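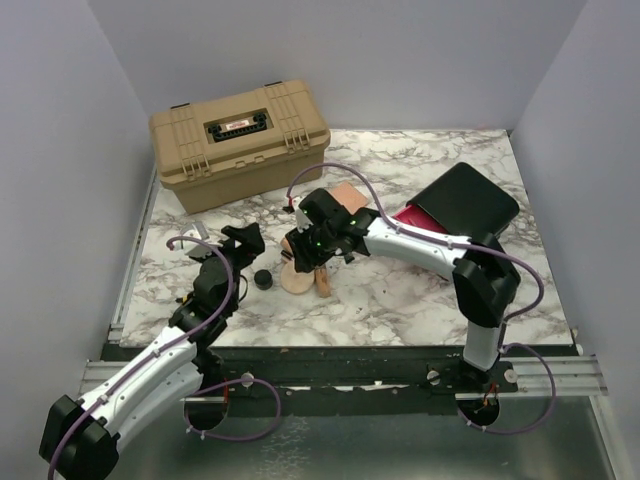 Step 1. Get the small stuff off the table first

Most advice on packing a toolbox starts with buying dividers. I'm not convinced. Winine sells a set and I used it for a February, then went back to an open box.

Put the box at the back of the table with the latches facing you and leave the lid shut for now. Bring everything else to the middle: discs, blocks, caps, whatever has been lying about. Stand cases open so you can see what's in them -- a shut case always gets packed twice over in my head.

Step 2. Sort by size, whatever the label says

Lurdes Antunes swears by labels on the lid. Mine have never matched the contents for more than 11 days.

Big wooden bits go in first, flat side down. Caps and other short round things go in a bag, or they roll under the rest.

Step 3. Close it and lift

Fasten both latches, then lift by the handle an inch or so. If it tips, move the heaviest piece towards the middle. Foam padding is supposed to fix this too, but I've yet to see it work.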